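Garach > Planning Tools > Simulation > Steltent Room Pack
Filed under: Before You Buy the Arm

Steltent Room Pack, single workcell license
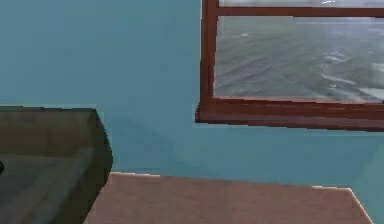

The cheapest robot mistake is the one you make in software, and at 2000 dollars a year the Room Pack is still cheaper than the pallet you'd need to send the real thing back. Load your arm's model, set a table height, and find out whether it reaches the far edge before purchasing does.

The license covers 2 seats and 30 room layouts, with walls, windows and furniture you can move without calling facilities. Table size, wall distance and lighting are all adjustable. The sea view is included. Your actual building may have a parking lot.

Budget 20 hours for setup. Ilham Nasution in our planning group will tell you it takes less, and for Ilham it does. If your arm came from Vida, the joint limits import directly; Datusix users need the converter, sold separately, sorry.

Not included: the arm, the table, a floor that is level, or a manager who believes simulated cycle times. Noémie Paquette handles quotes and has heard the one about the free trial. Renewals go out in December, when everyone suddenly has budget left.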